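Guaranteed for life, whose life

I said in April that I'd come back to the business of the rucksack, and two of you have asked whether I ever got anywhere with it. I did, sort of. It has left me in a bad mood about the word "lifetime", so if you came for the allotment post, that's next. 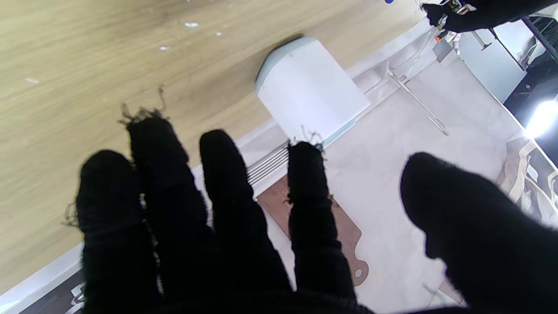
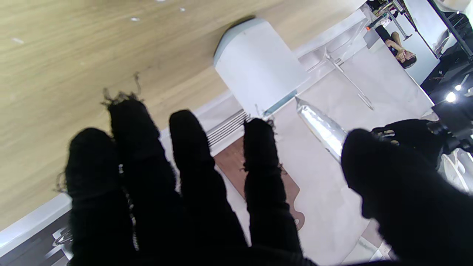
The lifetime guarantee has spread from expensive saucepans to more or less everything. I have seen it on socks. I have seen it on a washing-up brush. It used to be a thing a company said when it was rather proud of itself, and now it's printed on the cardboard sleeve next to the recycling symbol, and I don't believe most people who print it have ever sat down and worked out what they're promising. Take gloves. The black one up there has threads coming loose at the fingertips, as knitted gloves do, and I'd like to see anyone send a glove in that state back to a firm with a lifetime promise and get anything out of them. Fingertips are where gloves wear. Wear is excluded. So the guarantee covers the parts of the glove that don't do anything.

Anyway, the rucksack. It's a Stovatton, the dark green one with the roll top, and I bought it from the outdoor shop in Conham when the outdoor shop in Conham was still an outdoor shop. I've had it 16 years. I paid more than I could afford, and the reason I did was a swing tag on the shoulder strap that said GUARANTEED FOR LIFE in capitals. I kept the tag. My sister thinks this tells you all you need to know about me.

The buckle on the left side went first, and I replaced that myself for the price of a coffee. Then the stitching where the strap meets the back panel started to give. You can't really bodge that one, it holds all the weight. So I wrote to Stovatton, enclosed a photo of the strap and a photo of the tag, and waited.

The reply came from someone called Carter Penner, who was perfectly pleasant, and who told me that "lifetime" refers to the expected lifetime of the product. I wrote back and asked what the expected lifetime of the product was. He said it varied according to use. I asked how it varied, and what sort of use mine would count as, and he said that because the stitching had failed the bag had probably reached the end of its expected lifetime.

Read that again if you like. I did, several times, standing in the kitchen. The bag is guaranteed until it breaks.

I grumbled about this to Recep Soylu, who used to buy stock for a department store and has a much lower opinion of the human race than I do. He wasn't surprised at all. His view is that a lifetime guarantee costs a firm next to nothing, whatever it says, because hardly anyone claims. They lose the receipt, or they move house, or they get bored of the thing and want a blue one. The people who do claim are put off by having to pay the postage. What you are buying, he says, is the feeling of having bought something good. I said that was a bit bleak. He said he'd sold a lot of umbrellas.

To be fair to the trade, there are firms that do it properly, or did. My mother-in-law had a Swanepoel pressure cooker, and when the handle cracked they sent a new handle, no questions, with a little card giving the size of screwdriver she'd need. I notice that the Swanepoel cooker didn't say "lifetime" anywhere. It said ten years, and they stuck to it. Ten years is a number. You can hold somebody to a number.

That's my whole complaint really. A number can be checked. "Life" can mean your life, the product's life, the life of the model range, the life of the company (this one turns up quite often in the small print, and then the company gets sold and the new owners are very sorry). Hakberg, who make the boots everyone bangs on about, have a page on their website that defines it as "the period during which the item remains in our current catalogue". They change the catalogue every spring! I bought a pair last year anyway, in the sale, having read the page first, and they're good boots. I just don't think of them as having any guarantee at all.

And don't tell me to read the reviews. I did read the reviews. The Stovatton rucksack has 3,104 of them on the company's own site, and 1,133 mention the guarantee as a reason for giving it five stars. You can filter by word, so that's their figure, from the box at the top. I went through a good few pages of these over a couple of evenings, and what I kept finding was "arrived yesterday, love the lifetime guarantee". How would you know? You've had it a day. It's like reviewing a smoke alarm because it looks nice on the ceiling.

I'm aware there's another side. Nazmiye Karaca, who left a long comment under the April post, pointed out that my bag had done 16 years on trains and up hills and that I was now cross with it for not doing seventeen. She also said that if I wanted things to last for ever I should expect to pay for repairs, the same as I would with a roof. I've thought about this more than I wanted to. I think she's right about the bag and wrong about the tag. I have no quarrel with the bag. If the tag had said nothing, I'd have had a lovely old bag and a repair bill and no blog post. It's being told a thing in capital letters and then having it explained to me, politely, that the words meant something smaller.

What I'd like is dull. Put a number of years on it, say which bits are covered, and say who pays the postage. If it's only against faulty making, say so on the front. I suspect sales would barely move, and I also suspect no firm will try it while the one next to it on the shelf is still promising eternity.

As for the strap, Ertuğrul Coşkun at the shoe repair place by the station did it while I went for a sandwich. He unpicked the old stitching, put a patch of webbing behind it and ran it through the machine he uses for boots. It looks stronger than the other side now, which may mean the other side goes next. I asked him if it was guaranteed and he said to bring it back if it came undone.

Comments are open. If you've had a lifetime claim honoured in full, with postage, I'd like to hear about it, and I'd also like to know how old the thing was.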